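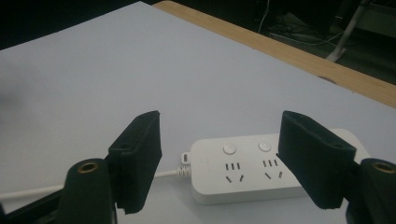 From: Ilse Segers
To: larnard-search-list
Subject: Re: Wiremu Ormsby, ground still to cover

Beril, thanks for typing up the notes from the briefing. A few corrections and one addition.

The last confirmed sighting is the gas station on Benavides Road at 4:40 p.m., not the bus shelter. The deputy told Serpil the shelter report was a different man, and they have spoken to him. Please stop sending people to that end of town.

The truck is a dark green pickup with a dented tailgate. His daughter says he sometimes parks it at the old Skolent quarry gate and walks in from there. The sheriff's office checked the gate last night and again this morning and found no truck. They have asked us to stay off the quarry road because the dog team is using it.

> On behalf of the group, Beril Sönmez wrote:
> Mr. Ormsby is 76, about five foot eight, gray beard,
> tan canvas jacket. He has some trouble with his
> memory but knows the trails well. He was last seen
> at the bus shelter on Benavides. We had 62 people
> sign in today and covered the creek from the bridge
> down to the culvert. Still not done: the west bank,
> the orchard, and the sheds behind the feed store.
> Can someone ask the owner about the sheds?

I called the owner of the feed store. She has unlocked the sheds and a deputy went through all 3 of them before dark. She is also checking her outside camera from 4 p.m. on, and will give whatever she has straight to the detective.

For tomorrow, sign in at the Larnard grange hall by 7:30 a.m. Zineb El Sherbiny has the maps and will put people in teams of 9, each with a radio. You need to be over 18 and wear boots and long pants. The west bank is steep and there is a lot of old fence wire in the grass. If you find clothing or anything else, leave it where it is, stay with it, and call it in on the radio.

Please check your own garages, crawl spaces and parked cars again tonight, even if you did it yesterday.

The family is not taking calls. Tips go to the sheriff's office, not to this list.

Ilse

--
To leave the list, send a blank message with "remove" in the subject line.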